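홈 » 살림 » 바닥과 가구 » 손잡이 없는 흰 서랍장이랑 마룻바닥, 제가 닦는 순서

지난번에 욕실 실리콘 글 올리고 나서 댓글에 거실장 얘기가 은근히 많았어요. 흰색 무광 서랍장 샀는데 얼룩이 안 지워진다, 마루에 의자 자국이 났다, 서랍장 밑에 먼지가 띠처럼 낀다… 읽으면서 계속 고개를 끄덕였네요. 다 저희 집 얘기라서요 ㅎㅎ 저도 이 집으로 이사 오면서 Dultier 낮은 서랍장을 들였거든요. 흰색에 무광, 손잡이 없는 거요. 폭이 1,615mm라 벽 한쪽에 딱 들어가서 그날은 진짜 춤을 췄는데, 한 달쯤 쓰고 나니까 앞판에 손때가 올라오기 시작하더라고요. 그때부터 이것저것 해보고 망쳐도 보고 해서 지금 순서가 잡혔습니다.

전부 다 하면 오전 한나절 잡으시면 돼요. 저는 보통 아침 먹고 시작해서 점심 전에 끝내요. 매주 이렇게 하는 건 절대 아니고요(그랬으면 벌써 서랍장 팔았어요), 두 달에 한 번 정도 마음먹고 하는 날이 있어요. 평소에는 마른걸레질만 합니다.

준비물부터 적을게요

극세사 걸레 네 장. 두 장은 가구용, 두 장은 바닥용으로 나눠 쓰세요. 저는 가구용은 흰색, 바닥용은 회색으로 아예 색을 다르게 샀어요.
중성세제. 주방세제도 괜찮아요. 저는 Pretska 무향 쓰는데 집에 있는 거 쓰시면 됩니다.
멜라민 스펀지(매직블록이라고 부르는 그거). 근데 이건 밑에 쓸 주의사항 꼭 읽고 쓰세요.
못 쓰는 칫솔 하나, 나무젓가락 하나.
청소기와 좁은 틈새용 헤드.
의자 다리에 붙일 펠트 패드.
물 담을 작은 대야 두 개.

분무기는 일부러 뺐어요. 예전엔 분무기로 칙칙 뿌리고 닦았는데, 앞판 틈으로 물이 흘러 들어가는 걸 보고 그만뒀어요. 서랍장 앞판이 위아래로 나뉘어 있으면 그 사이에 얇은 틈이 있잖아요. 거기로 물이 들어가면 닦기도 힘들고, 저희 집 건 아래쪽 모서리가 살짝 부풀었어요. 지금도 손끝으로 쓸어보면 느껴져요. 볼 때마다 속 쓰립니다. 그러니까 물은 무조건 걸레에 묻혀서!

1. 일단 다 치우기

서랍장 위에 올려둔 것부터 내려요. 저는 식탁 위로 전부 옮겨요. 서랍장 앞 바닥에 두면 결국 그거 피해 다니느라 바닥을 못 닦거든요. 의자도 빼는데, 저희 집은 까만 철제 다리 의자가 서랍장 옆에 있어서 이걸 제일 먼저 들어서 옮깁니다. 끌지 말고 꼭 드세요. 제가 한 번 귀찮아서 발로 밀었다가 마루에 줄이 쭉 갔어요. 그 얘기는 뒤에서 다시 할게요.

서랍 속은 이날 건드리지 마세요. 진짜로요. 서랍을 열면 옛날 사진이 나오고 충전기가 나오고, 정신 차려보면 저는 바닥에 앉아서 2년 전 영수증을 읽고 있어요. 속 정리는 다른 날 합니다.

2. 위에서 아래로 마른 먼지 털기

물걸레부터 대는 분들 많은데 (저희 언니도 그래요) 흰 무광은 마른 먼지부터 걷어내야 해요. 먼지가 있는 채로 젖은 걸레를 대면 회색 물이 되어서 표면에 그대로 줄무늬가 생겨요. 저 처음에 그거 보고 가구가 변색된 줄 알고 고객센터에 전화할 뻔했잖아요.

윗면은 마른 극세사로 한 방향으로 쓸어주고, 옆면도 쓸고, 앞판은 위 서랍부터 아래 서랍 순으로. 왔다 갔다 문지르지 말고 한쪽으로 쭉쭉 밀어요. 걸레는 네 번 접어서 면을 바꿔가면서 쓰면 한 장으로 충분해요.

앞판 사이 틈은 나무젓가락에 걸레 끝을 얇게 감아서 살살 지나가면 됩니다. 이 틈에서 나오는 먼지 양이 꽤 충격적이에요. 저는 은근히 이 순간을 즐깁니다.

3. 앞판 손때 지우기

손잡이 없는 서랍장은 결국 앞판 모서리나 가장자리를 잡고 열게 되잖아요. 누르면 열리는 방식도 마찬가지고요, 항상 같은 자리를 누르니까요. 손때가 생기는 자리가 정해져 있어요. 창가에서 비스듬히 보면 반질반질한 데가 보일 거예요. 거기가 범인입니다.

대야에 미지근한 물 받고 세제는 딱 한 방울만 넣어요. 두 방울도 많아요. 거품이 남으면 닦아내는 일이 더 커져요. 흰 걸레를 담갔다가 있는 힘껏 짜세요. 손으로 쥐었을 때 물이 한 방울도 안 떨어질 때까지요. 그리고 손때 난 자리를 걸레로 10초쯤 지그시 눌러줘요. 바로 문지르지 말고 누르고 기다리는 게 포인트예요. 그다음에 가볍게 닦으면 대부분 이걸로 끝나요.

그다음 맑은 물에 빤 걸레로 한 번 더, 마지막으로 마른걸레. 이 세 단계를 서랍 한 칸씩 끝내고 다음 칸으로 넘어가세요. 전체를 세제로 다 닦고 나서 헹구려고 하면 처음 닦은 데가 이미 말라 있어요.

4. 회색 줄, 긁힌 자국 같은 것들

제일 질문 많았던 부분! 흰 앞판에 회색 선이 생겼는데 세제로 안 지워진다는 거요. 일단 이게 진짜 자국인지부터 확인하세요. 저 한번은 물결처럼 희미하게 휘어진 회색 선을 한참 문질렀는데 자리를 옮겨서 보니까 선도 같이 움직이더라고요. 창밖 빛이 비친 거였어요. 팔만 아팠죠 뭐. 손으로 빛을 가려보거나 옆으로 한 발짝 가서 다시 보면 금방 알아요.

진짜 자국이면 종류를 나눠서 생각해요.

고무나 플라스틱이 스친 자국: 청소기 헤드나 장난감 바퀴가 부딪힌 자리예요. 표면 위에 묻은 거라 웬만하면 지워져요. 먼저 마른 흰 지우개(학생용 말랑한 거)로 살살 문질러 보세요. 가루는 털어내고 젖은 걸레로 닦고요. 저는 이걸로 열에 아홉은 해결했어요.

연필, 볼펜: 연필은 지우개. 볼펜은 알코올 솜으로 지우라는 글이 많은데 저는 추천 못 하겠어요. 도장 마감에 따라 광이 달라질 수 있거든요. 꼭 해야겠으면 서랍을 열고 앞판 안쪽 모서리에 먼저 시험해보세요.

금속이 긁은 자국: 얕으면 지우개로 흐려지고, 손톱이 걸릴 만큼 깊으면 그건 청소로는 안 돼요. 보수용 펜을 쓰거나 그냥 정들 때까지 두거나 둘 중 하나. 저는 후자입니다.

그리고 매직블록 얘기요. 무광 표면에 매직블록을 세게 문지르면 그 자리만 반짝거려요. 얼룩은 사라졌는데 반짝이는 동그라미가 생기는 거죠. 제가 그 동그라미 보유자입니다… 옆면 아래쪽이라 손님들은 모르지만 저는 알아요. 그래서 지금은 정말 마지막에, 물을 흠뻑 적셔서 꼭 짠 다음, 힘 하나도 안 주고 두세 번만 스쳐요. 그래도 안 되면 거기서 멈춥니다.

5. 서랍장과 바닥이 만나는 자리

여기 은근 놓치기 쉬워요. 서랍장 아래 가장자리는 늘 그늘이 져 있어서 먼지가 잘 안 보여요. 저는 휴대폰 손전등을 바닥에 눕혀놓고 옆에서 비춰요. 그러면 안 보이던 머리카락이랑 과자 부스러기가 길게 그림자를 드리우면서 다 드러나요. 처음 해보시는 분은 마음의 준비 하시고요.

청소기에 틈새 헤드를 끼우고 가장자리를 따라 천천히 갑니다. 빨리 가면 큰 먼지만 빨려요. 구석에 눌어붙은 건 마른 칫솔로 긁어서 꺼낸 다음 다시 청소기. 칫솔은 꼭 서랍장 쪽에서 바깥쪽으로 쓸어내세요. 반대로 하면 밑으로 다 밀어 넣는 꼴이 됩니다.

옮길 수 있는 크기면 앞으로 빼서 뒤까지 하면 좋은데, 저희 건 혼자서는 무리예요. 그래서 뒤쪽은 둘이 있을 때 한 해에 두 번만 해요. 옮길 때는 서랍을 먼저 다 빼고, 모서리 밑에 두꺼운 담요를 끼워서 담요째로 당기면 마루가 안 긁혀요. 벽에 고정해둔 서랍장이면 당기지 마시고 그냥 두세요!

6. 마루 닦기

서랍장이 끝났으면 이제 바닥이에요. 저희 마루는 Ramasamy라는 데서 나온 건데 회색 살짝 도는 베이지에 나뭇결이 아주 진해요. 물결무늬도 있고 옹이도 있고. 고를 때는 결이 진해서 먼지가 덜 보이겠다 싶어서 좋아했거든요. 근데 살아보니 덜 보이는 만큼 제가 덜 닦게 되더라고요 ㅋㅋ 발바닥으로 밟아보고서야 아는 거죠.

결이 진한 바닥은 얼룩인지 무늬인지 구별이 안 될 때가 많아요. 옹이인 줄 알고 몇 주를 지나다녔는데 간장 방울이었던 적도 있어요. 저는 조명 다 끄고 창 쪽을 마주 보고 쪼그려 앉아서 봐요. 빛이 낮게 들어오는 아침이 제일 잘 보이고요, 무늬는 바닥이랑 같이 은은하게 빛나는데 얼룩은 거기만 뿌옇거나 번들거려요.

순서는 이래요.

청소기를 결 방향으로 한 번 밀고.
세제 없이 맑은 물 걸레로 한 번. 이것도 물이 안 떨어지게 짜서요.
얼룩 있는 데만 세제 한 방울 탄 물로 따로 닦고, 맑은 물로 다시.
마른걸레로 마무리.

걸레는 한 번에 50cm씩만 밀어요. 욕심내서 길게 밀면 끝에 가서 힘이 빠지고 물 자국이 남아요. 안쪽 구석에서 시작해서 문 쪽으로 뒷걸음질하면서 나오는 건 다들 아시죠? 저는 아는데도 맨날 구석에 갇혀요.

스팀 청소기 써도 되냐고 물어보신 분 계셨는데, 마루 종류마다 달라서 꼭 시공한 곳에 확인해보세요. 저희 집은 안 쓰는 쪽으로 정했어요. 이음매가 벌어질까 봐 겁나서요.

바닥에 왁스나 코팅제도 저는 안 발라요. 한때 Drernach 광택제를 발라봤는데 반짝반짝 예쁘긴 했어요. 근데 양말 신고 걷다가 제가 제대로 미끄러졌거든요. 제 성격이랑 안 맞는 제품이었던 걸로.

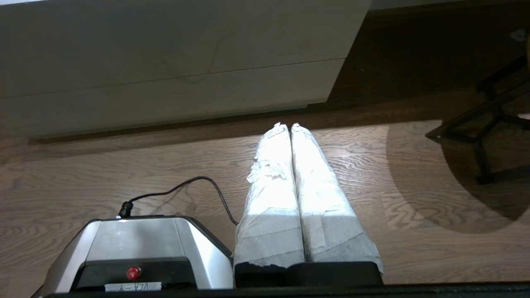 7. 철제 의자 다리 손보기

아까 마루에 줄 갔다고 한 그 얘기예요. 가는 철제 다리는 바닥에 닿는 면이 좁아서 같은 무게라도 자국이 잘 남아요. 거기다 밑에 모래 한 알이라도 끼면 그냥 사포예요. 그래서 저는 바닥 닦는 날에는 의자를 꼭 뒤집어 봐요.

뒤집어 보면 기존에 붙여둔 패드가 옆으로 밀려 있거나, 머리카락이 둘둘 감겨 있거나, 아예 사라지고 없거나 해요. 떼어낼 패드는 드라이기로 살짝 데우면 끈끈이가 말랑해져서 잘 떨어져요. 남은 끈끈이는 손가락으로 돌돌 밀어서 떼고, 물티슈로 닦은 다음 완전히 말리세요. 덜 마른 데다 붙이면 이틀을 못 가요. 저는 이 말리는 시간에 커피를 내립니다.

패드는 다리 바닥면보다 아주 조금 작은 걸로 고르세요. 크면 가장자리에 먼지가 달라붙어서 금방 너덜너덜해져요. 저는 50개 들어 있는 걸 사서 서랍에 넣어두고 계속 갈아 끼우는데, 처음엔 이걸 언제 다 쓰나 했거든요. 벌써 바닥이 보여요. 다리가 동그란 파이프면 붙이는 것보다 실리콘 캡처럼 씌우는 쪽이 훨씬 오래가고요.

붙이고 나서는 의자를 바로 앉지 말고 한 시간만 그대로 세워두세요. 그리고 의자 틀에 가로로 지나가는 봉 있죠, 거기 윗면에 먼지가 소복하게 앉아요. 까만색이라 더 잘 보이는데도 이상하게 손이 안 가는 자리예요. 마른걸레로 감싸 쥐고 쭉 밀면 한 번에 닦입니다. 이왕 뒤집은 김에 나사도 한 번씩 조여주시고요.

8. 이미 생긴 자국은요?

까만 고무 자국은 서랍장이랑 똑같이 지우개부터. 바닥은 앞판보다 좀 더 튼튼해서 힘을 조금 줘도 괜찮았어요. 살짝 긁힌 건 결 방향으로 보수용 크레용을 채우고 마른 천으로 문질러 주면 거의 안 보여요. 색 고를 때 팁인데요, 바닥색이 아니라 결의 어두운 선 쪽 색을 고르면 무늬처럼 묻어가요. 밝은색으로 메웠더니 오히려 흰 줄처럼 떠 보여서 다시 파냈어요.

깊게 팬 데는 저도 못 고쳤어요. 혹시 집에서 해보고 성공하신 분 있으면 댓글로 좀 알려주세요, 진심으로 궁금해요.

9. 다시 제자리에

바닥이 다 마를 때까지 기다렸다가 물건을 올려요. 맨발로 걸어봐서 발자국이 안 찍히면 된 거예요. 의자는 역시 들어서 옮기고, 서랍장 옆면이랑 의자 사이는 손바닥 하나 들어갈 만큼 띄워둡니다. 앉았다 일어날 때 의자가 뒤로 밀리면서 서랍장 옆을 콕콕 찍더라고요.

서랍장 위에는 올리는 물건을 이참에 좀 줄여보세요. 저는 청소할 때마다 하나씩은 다시 안 올리고 다른 데로 보내요. 지난번엔 안 켜는 향초가 나갔고, 그 전엔 고장 난 탁상시계가 나갔어요.

평소 관리는 이만큼만

저녁에 마른걸레로 앞판 손 닿는 자리만 슥. 설거지하고 손에 물기 있을 때 서랍 열지 않기. 핸드크림 바르고 바로 열지 않기(이게 제일 어려워요, 꼭 바르고 나면 뭐가 필요해져요). 바닥은 이틀에 한 번 청소기, 물걸레는 한 주에 한 번. 의자 패드는 생각날 때 뒤집어보기.

댓글로 자주 물어보신 것 몇 개 더

베이킹소다로 닦아도 되나요? 무광 흰 가구에는 저는 안 써요. 가루가 미세하게 긁고, 하얗게 남은 게 틈에 끼면 빼내기가 너무 힘들었어요.

햇빛에 누레진 건요? 이건 청소로 안 돌아오더라고요. 저는 커튼을 얇은 걸로 하나 더 달았고, 서랍장 위에 화분을 늘 같은 자리에 두지 않고 가끔 옮겨요. 안 그러면 화분 모양대로 하얗게 남아요.

물걸레 로봇이 있는데 손으로 또 닦아야 하나요? 넓은 데는 맡기셔도 되죠. 가구 가장자리랑 의자 다리 사이만 손으로 한 번씩 봐주시면 될 것 같아요.

걸레는 어떻게 빠세요? 섬유유연제 없이 미지근한 물에 빨아요. 유연제를 넣으면 걸레가 물도 먼지도 잘 안 먹어요. 가구용이랑 바닥용은 따로 돌리고요.

다음 글은 서랍 속 정리로 해볼까 해요. 영수증 안 읽고 끝내는 게 목표인데, 6월 안에는 올려볼게요!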